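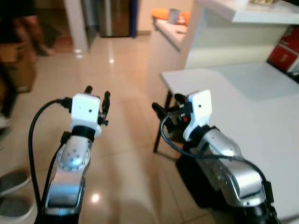
Our facilities department is evaluating the Kuruc two-arm kit for light kitchen duty at the Dristavberg residence hall, principally the return of mugs to a counter and the clearing of tables. The supplier has offered a trial period of 16 weeks, after which we must either purchase the kit or send it back. Before we sign, we would appreciate advice from departments that have operated it. Our first concern is the cabling. A black cable loops outward from the white wrist module on each arm, and the one on the left makes a wide arc to the side before it runs back down. Our staff wish to know whether such a loop can be shortened safely, as the passage between the table and the counter is narrow. Our second concern is the floor, a glossy beige tile that reflects the ceiling lights. The sales literature states that the kit is suitable for "most indoor surfaces" and says nothing further. Our third is the service plan, which is priced separately and which the supplier describes as recommended but optional.

Posted by Dristavberg Facilities Office

3 replies

Nulik Technical Services

We have maintained four Kuruc kits under contract and can respond to each of your points.

Cabling. Please do not shorten the loops. The wrist needs that slack to turn through its full range, and a cable drawn tight will fail at the connector first. The supplier sells a guide sleeve, part 2056, that holds the cable closer to the forearm while leaving enough length for rotation. We fit it on both arms as a matter of routine. After fitting, turn each wrist slowly to both limits with the power off and confirm that the cable does not pull or catch on the gripper.

Floor. Reflections have caused us difficulty at one site. The kit's depth sensing misjudged a bright patch beside a table leg and stopped several times each morning. Matte diffusers on the overhead fixtures corrected most of this. We suggest that you run your trial at the hour when the lighting is least favorable - at our site that was 9 a.m. - and keep the stop log.

Service plan. The plan covers gripper fingers, cables and one calibration visit. If you have no trained technician on staff, we would advise taking it for the first year. It does not cover damage from liquids, a serious omission for a kitchen. You should request that exclusion in writing and ask what the supplier counts as liquid damage.

Wira Community Center, Operations

We used the kit for one season and returned it. It was slow but it did not break anything. The manual is poor. Mugs were acceptable, bowls were not.

Eastgate Library Services

Our department did not purchase the Kuruc kit, but we did complete the trial, and the agreement deserves a careful reading. Return freight was charged to us, and the notice period was 39 days, counted from the date the supplier acknowledged our letter. We had assumed it ran from the date of posting and were billed for an additional month.

With regard to the floor, we placed low-gloss mats in the working area. They were inexpensive and the number of stops fell. The mats must lie flat, and ours required tape at the corners.

We would also recommend that you agree on a list of tasks with the supplier before the trial begins and attach it to the contract. Ours was settled by telephone, and there was later some disagreement as to whether wiping a table had been included.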